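Flisturton – Tijolo maciço de face à vista para muros, fachadas e vedações

Castanho-avermelhado escuro, cozedura lenta, acabamento liso
Referência: FL-349
Venda por palete de 1000 unidades
Prazo habitual de entrega: 5 dias úteis

Quem nos visita no armazém costuma chegar com uma fotografia no telemóvel, de uma casa antiga ou de um muro por onde passou nas férias, e pergunta se temos «aquele castanho». Quase sempre é deste tijolo que acabamos a falar! O Flisturton é o nosso maciço de todos os dias, de tom castanho-avermelhado fechado, com aquela pequena variação de peça para peça que só se nota de perto e que dá vida a uma parede grande. Tanto serve para um murete de canteiro como para um muro alto a separar a propriedade da estrada, e gostamos muito de o ver nas duas coisas.

A cor vem do próprio barro e atravessa a peça toda, sem pintura nem camada superficial. Se um canto lascar na obra (acontece, sobretudo quando se descarrega com pressa), o interior tem o mesmo tom da face. Como cada fornada sai ligeiramente diferente, pedimos-lhe que abra duas ou três paletes ao mesmo tempo e vá misturando os tijolos à medida que assenta. É um hábito antigo dos bons pedreiros e faz uma diferença enorme no resultado final.

Uma das combinações que mais nos pedem é a do tijolo escuro com betão à vista, em cinzento claro. Os pilares marcam o ritmo do muro e as cintas horizontais fazem o mesmo na fachada, piso a piso, de modo que o edifício e a vedação parecem pensados em conjunto. Resulta especialmente bem em frentes compridas, onde um pano único de tijolo se poderia tornar um bocadinho pesado. 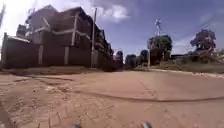

Tijolo castanho-avermelhado com betão cinzento claro, no edifício e no muro junto à estrada.

Para muros deste género, a nossa linha de pilares pré-fabricados Kollness é a companheira natural do Flisturton. Vêm em cinzento claro, com arestas vivas ou chanfradas, e podem ficar à face do tijolo ou ligeiramente salientes, conforme o gosto de cada um. O espaçamento entre pilares depende da altura do muro, do terreno e da exposição ao vento, e por isso deve ser definido pelo projetista da obra. Mande-nos o desenho, mesmo que seja feito à mão, e o Boris Krasniqi prepara-lhe um orçamento com tijolo, pilares e capeamento já somados.

Uma palavra sobre a base, que é onde os muros mais sofrem. Em estradas de terra ou com muita poeira, a chuva salpica as primeiras fiadas e vai deixando nelas uma película de barro. Convém prever um arranque em betão ou uma fiada impermeabilizada, e manter a terra da berma abaixo desse nível. Para a limpeza, água e escova de cerdas macias chegam perfeitamente – guarde a máquina de alta pressão para outras tarefas, pois abre as juntas e estraga um trabalho que levou dias a fazer.

Quanto à argamassa, temos em armazém a Braltov em dois tons, cinzento claro e terra. O cinzento claro aproxima-se da cor dos pilares e desenha bem cada peça; o tom terra deixa a parede mais unida e é o preferido do Waldemar Zawadzka, o nosso colega do balcão, que o recomenda a toda a gente com um entusiasmo comovente. Se estiver indeciso, peça-nos o painel de amostra, com as duas juntas lado a lado, e veja-o no local da obra, de manhã e ao fim da tarde.

O que vai na encomenda
Palete cintada e coberta com filme
Ficha técnica e instruções de assentamento
2 tijolos de amostra, enviados antes da palete a quem os pedir

Entrega e descarga
A descarga é feita com grua, junto à entrada do terreno. Diga-nos, ao encomendar, se o acesso é em terra batida, se há curvas apertadas ou se o piso tem fendas ou sulcos fundos, para escolhermos a viatura certa. Guarde as paletes em chão nivelado e tape as que já estiverem abertas.

Combina bem com
Pilares pré-fabricados Kollness, cinzento claro
Argamassa Braltov, cinzento claro ou terra
Capeamento de muro Angelovski, em betão liso

Para encomendas de várias paletes, fale com o Bakari Ondieki, que trata das reservas de fornada e consegue quase sempre garantir o mesmo lote para a obra inteira. Preços sob consulta, com transporte calculado à parte conforme a morada.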